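Rivano kitchen refit - progress note for Remden, August

Quick one before the Sunday delivery. Pantry side mostly on track, 11 of the 19 shelf bays cleared and wiped down. Drinks sorting started. Old crates are out, they were cracked anyway. We went with the white plastic baskets - cheap, easy to rinse, and teh holes let any drips out.

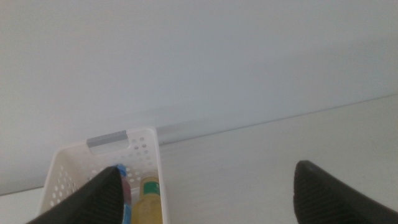 Bottles standing at the far end of a basket, gray handle in the rim.

Labels for the baskets not printed yet. Nukgate quoted 10 days, chasing. Fengying Xie is doing the stock sheet and wants part-used bottles listed apart from full ones. Fine by me, slower though.
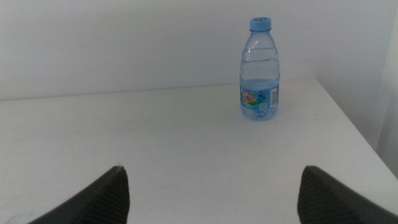 Water bottle, part full, blue cap.

Still open - where the tall bottles go. Standing is better but they stick up past the shelf lip in the lower bays, so some may have to lie down. Caps checked first, obviously. Will try both and report back next month. Spend is within the line you approvd, no extra ask. 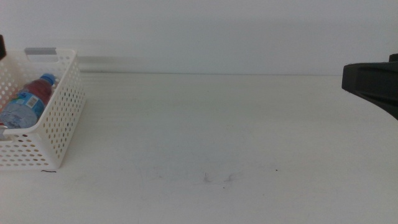
How many baskets are still to buy?
Seven, all the same size as the first lot, and they come out of the current budget.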